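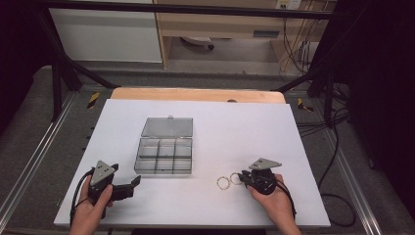
Kári Eyvindsson would put every ring in a compartment of its own, even when two are of the same pattern, and asks that the gallery say so plainly. The Holtance Collection of Small Metalwork follows that rule wherever space allows.

Storage of Rings and Small Items – Gallery

The collection holds 43 finger rings, most of them plain bands received through the Eyvindsson bequest. In March the rings were moved out of paper envelopes and into hinged plastic boxes. This page presents the storage now in use and the guidelines that go with it. The guidelines were prepared by Tove Baldursdóttir and apply to both study rooms.

Clear compartment box, three by three, with two thin gold-toned rings on the white work surface. Boxes of this type are opened fully before any item is brought to the table – the lid should stand clear of the tray.

Gray-tinted box with curved partition, open, with one gold-colored ring in the base.

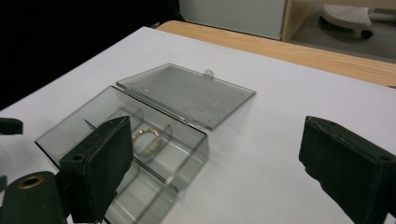

Tinted boxes are assigned to items requested often by visitors. Each box may hold up to 7 items, and the item numbers are entered in the Rama register on the day of transfer. Labels are placed on the underside of the base and never on the lid.

Scuffed lids are replaced at the yearly inspection. Spare boxes are kept in the Pumen annex, on the shelf marked 40.

Requests to view the rings should be sent in writing to the study room desk, with the item numbers where known.

Page last revised 2024-09-20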